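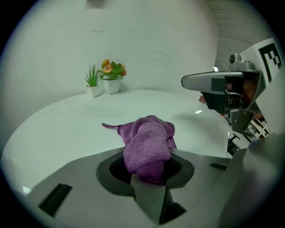
On 4 August 2020, Maribel Mamani wrote:

> Hi all. Question on the well water numbers that went out on the Wanora page. It says 249 kits returned and then the table underneath only has results for 109 of them. Where is everyone else? My neighbor sent hers back the same week I did, I have my letter and she has nothing. She has a baby coming in the fall and nitrate is the thing you are supposed to care about with a baby, so she's calling the number on the sheet and it goes to voicemail.
>
> Also the page says "within normal limits" for the whole of Ondunow and I don't see how you say that with over half of it missing. Whose limits? Mine came back at 8.6, which the letter calls normal, and then the back of the letter says retest if over 5. So is it normal or do I retest?
>
> Last thing. Somebody on here said back in the spring that if you have a softener you don't need to worry. Is that true? We have one. I have been telling people it's true.
>
> Maribel

Maribel, and everybody who wrote me off list (sorry, I'm behind, answering in one go).

Going in order.

The missing results. Not lost. The lab had the bottles in two batches, the first batch is the 109. Second batch is sitting there with bacteria finished and nitrate not, and they won't release half a result on a well. I asked. They have been short on bench time since spring for the reason everything is short, and well water is not at the front of the line. I was told "a couple weeks" when I called, I'd plan on longer. When I get a date in writing I'll post it here and not before, I gave out a date in June and got yelled at.

What the page should of said is "results for 109 of the kits returned so far, rest pending." I wrote to the county and asked them to change it. They changed the heading and left the paragraph. Wrote again this morning.

And yes, "within normal limits" for a whole township is a bad sentence. You can't average wells. Your well is your well. Yours can be fine and the one across the road from it can be bad, different depth, different age casing, one is downhill of somebody's field. Please nobody take the Ondunow line on that page and decide you don't need to open your own letter. At least one person told me they did exactly that.

8.6. The federal limit for nitrate in public water is 10, measured as nitrogen, mg/L. Private wells aren't regulated under that but it's the number everyone borrows. So 8.6 is under, and the front of the letter is generated off of that one cutoff. The back of the letter is the advice part and was written by a person, go with the back. Over 5 means something is getting in and you want to know if it's going up. Retest. I would do it in February or so when the ground's been quiet, and again after spring rain, so you have both ends. If you only want to pay for one, do the one after rain.

Check the units while you're at it. Some labs report as nitrate and some as nitrate-nitrogen, and the first number is more than four times the second for the very same water. Two people wrote me in a panic over numbers in the 30 range that were the first kind from an outside lab. Look for "as N" or "NO3-N". If it doesn't say, call and ask them.

Your neighbor. She shouldn't wait on batch two. Have her call me direct, or email, I have a few bottles left and can get one run on its own, there's a fee, thirty dollars for nitrate alone last time I did it. She should also tell her doctor or midwife she's on a private well, they don't always ask. Until there's a number, bottled water for mixing formula once the baby's here. DO NOT BOIL IT for nitrate. Boiling is right for bacteria and wrong for nitrate, water goes off as steam and the nitrate stays, so you end up with more per cup. I know the sheet says boil. The sheet is talking about the coliform result. It's on the list of things to fix.

Softener. No. Sorry. A regular softener takes out hardness, calcium and magnesium. Doesn't do anything useful for nitrate and it doesn't kill anything. Pitcher filters same story, mostly taste and chlorine. What works for nitrate is reverse osmosis under the sink, or distilling, or an anion exchange unit which is a different animal from your softener even though the tanks look alike. If anyone's selling you a whole house thing for it, get the before and after numbers from a lab that is not them. I don't recommend brands so please stop asking me about the Mimer one, I've never tested behind it and don't have an opinion.

I looked back for who said the softener thing in spring and it was in the thread about the rotten egg smell, where a softener came up for iron. Reasonable answer to a different question. Just tell people you had it wrong, happens to all of us.

Voicemail. The number on the sheet rings at the health department's environmental desk and those two are both on contact tracing most of the day. The box fills up by noon. Email is better, or write here.

Other stuff that came in:

- Can you still get a kit. We mailed 400 and there's a good number out there in kitchen drawers. If you have one and you're not going to use it, drop it back unopened at the table inside the library door or hand it to somebody who will. The bottle with the white powder in it is the bacteria one, don't rinse it out, powder is supposed to be there. Had about a dozen come back rinsed and those can't be run.

- Samples have to reach the lab inside of 30 hours for the coliform part. Take it the morning you're dropping it off. Not the night before the night before. Keep it cold, not frozen.

- Take it from a cold tap without an aerator if you can, let it run a few minutes first. Not the hose.

- If your letter says "present" for total coliform and "absent" for E. coli, that's not the emergency one. Have the cap looked at, shock chlorinate, wait till you can't smell it, then retest. If it says present for E. coli, stop drinking it today and call.

- Names. No, the county does not publish results by address, and nobody's well goes on the deed because of this program. Selling the house is separate and what you have to disclose then is a question for a lawyer, I'm not one.

- The person on Mamani Lane who got two letters with different numbers: one of those is your neighbor's. Please email me a photo of both sample IDs, I think labels were swapped at pickup and I'd like to sort it out before either of you spends money. (Maribel, no relation to you I assume, or is there?)

Somebody asked for the spreadsheet. I can share it with the addresses stripped and rounded to the section, need an ok from the county first. Depth column is mostly empty because most folks don't know theirs. If you've got your well log please send it in, even a bad photo of it. The state has logs on file for newer wells but a lot of the old ones out past the creek were never recorded anywhere.

Have to run, picking up bottles at four. Will answer the arsenic question seperately, it's a longer one and I want to look at the numbers first.

Ulises Restrepo
Wanora Well Water list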